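Suture Pad Practice: Stitching a Straight Cut
Project report, practical skills module
Dirceu Guerra

1. What the project was about

For my project I looked at how a straight cut in a soft tissue pad is closed with thread, and at which parts of the job affect the finished line of stitches. I picked the pad because it can be set up the same way each time and because a mistake stays visible afterward. The work was done in the Mornwood teaching lab over one term, starting in September.

I had sewn on foam before but never on a pad with a wet cut. Foam does not slip and the thread stays where you put it. My first question was whether the habits I had learned on foam would carry over.

2. Materials

The pads are pale pink and soft enough to dent when an instrument rests on them. Our department orders them through Marinho under stock number 810. The cut is made before the session and colored red, so the edges have to be found by looking closely. The thread is dark, which helps against the pale surface, but it is harder to follow where it leaves the light.

The practice log was kept in a Lusska notebook, one page per session. The lamp was set to light the middle of the pad and leave the outside dark. I tried a wider light early on and went back to the narrow one, as the wide one put a glare on the wet part of the cut.

3. Placing the needle

The needle is curved and has to be turned through the tissue along its own curve. Pushing it straight drags the edge of the cut along with it. The grip matters here. Held too near the point, there is not enough needle left to come out the other side. Held at the very end, it rolls in the jaws. 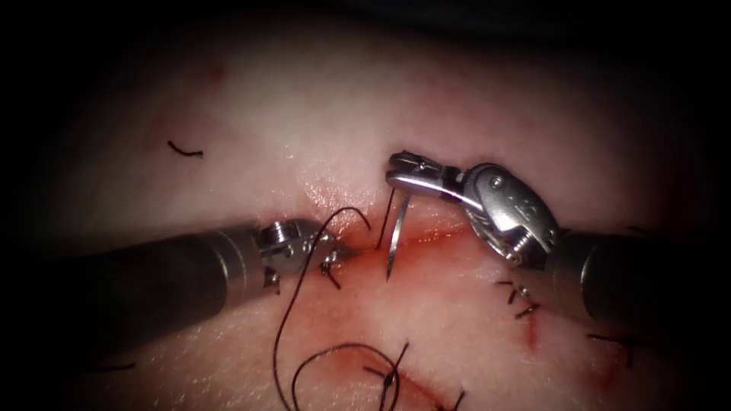 The entry point should be the same distance from the edge on both sides. In my early sessions I started too close to the cut on the right, and the pad tore slightly when the thread was pulled. I moved the entry point outward and wrote the change in the log. After that, tearing was noted in only 6 of the remaining entries, most of them on pads that had been used before.

I also changed the order of the work. At first I put the needle in and then looked for the loose thread. It was better to have the thread held off to the left before the needle went in, so the loop stayed clear of the point.

4. Handling the thread

Thread length was the part I underestimated. I began with 400 mm, which left a lot of slack lying on the pad. The slack stuck to the wet surface, and twice it went under the needle. Cutting the pieces shorter fixed that but made the last knot awkward to tie. In the end I kept the longer piece and spent more time arranging it.
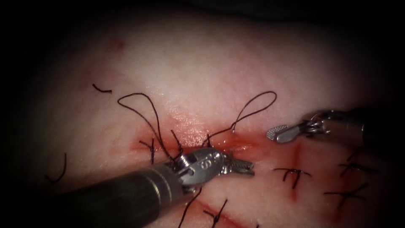 A wide loop is easier to work with than a small one. The jaws can pass through it without touching the sides, and there is time to correct the angle. A small loop closes as soon as the thread is moved, and then the throw has to be started over. Both tips also need some room between them. When I brought them together too early, I could not tell which strand I was about to take.

Grip was a separate problem. Ridged jaws hold the thread well but can flatten it, and a flattened section does not slide in the knot. I learned to take the thread near its end, where damage would be trimmed away later.

5. Results

The log has 1,947 lines in total, counting short remarks. I sorted them under needle, thread, knot, and pad. Thread had the most remarks, and most of those were about slack. Needle remarks were common at the start of the term and became less frequent. Knot remarks stayed about the same, so I cannot claim that my knots got better.

6. Problems and changes

Reusing pads was a mistake. Old marks and stains near the cut made it hard to judge the new stitches. The storage tray from Bullero was too shallow for stacking, and several pads came out with creases. I would also write down the distance from the edge for every stitch. I did this only in the second half, so the two halves cannot be compared properly.

The log and the spacing sheet are attached as Appendix A and Appendix B.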